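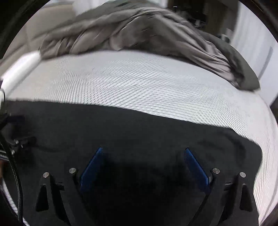
Folding dark bedding on top of the bed - how do you do it?
Mirkthorpe Home Forum > Laundry and Linens

hallmarked_7
I do all my folding on the bed and I'm looking for a better routine. The thing giving me trouble is a big charcoal cloth that goes over the foot of the bed. I lay it out on the white cover, smooth it, and by the time I get to the second corner the first one has a crease in it. The gray-brown blanket gets pushed up toward the pillows while I work and then that has to be done too. Do people clear the bed first or fold around what's there?

pinebarrel
Clear it first. Blanket off, onto a chair, then lay the cloth flat. If you leave a blanket in a heap you lose a third of the bed and the cloth never lies right.

okra_and_rye
I disagree with clearing it. I push the blanket up to one end and leave it. The rest of the bed is plenty for one cloth. Moving everything to a chair means picking everything up twice.

pinebarrel
Depends on the bed, I guess. Mine is a full.

hallmarked_7
Queen here. I tried the chair and the blanket slid off onto the floor, so I'm leaning toward leaving it.

tuckedcorner
Two questions. Is the white cover a smooth one or does it have a texture? And what is the charcoal thing made of?

hallmarked_7
Textured. The charcoal one is from Kullano. I bought it last October.

tuckedcorner
Then part of this is the cover. Cotton grabs on a textured cover, so when you pull one corner the middle stays put and you get a fold near the edge. Lift and lay it down again. Don't drag it.

okra_and_rye
Agree with that one. Lift it.

stillwater202
I stopped folding on the bed because of lint. White cover, dark cloth, you can guess. I use the dining table now and it takes me 3 minutes.

pinebarrel
A table is too narrow for anything that size. It hangs off both sides and pulls itself crooked.

stillwater202
Mine has a leaf in it. Works fine.

tuckedcorner
For lint, shake the cloth outside before it goes on the bed. I have a Raltisetti lint brush too but the shaking does more.

hallmarked_7
Update, 25th August. Left the blanket at the top, lifted the cloth by two corners and set it down. Much flatter. Still one crease by the right corner - I can live with it or iron it.

pinebarrel
Iron it.

okra_and_rye
I wouldn't bother. It's going on a bed.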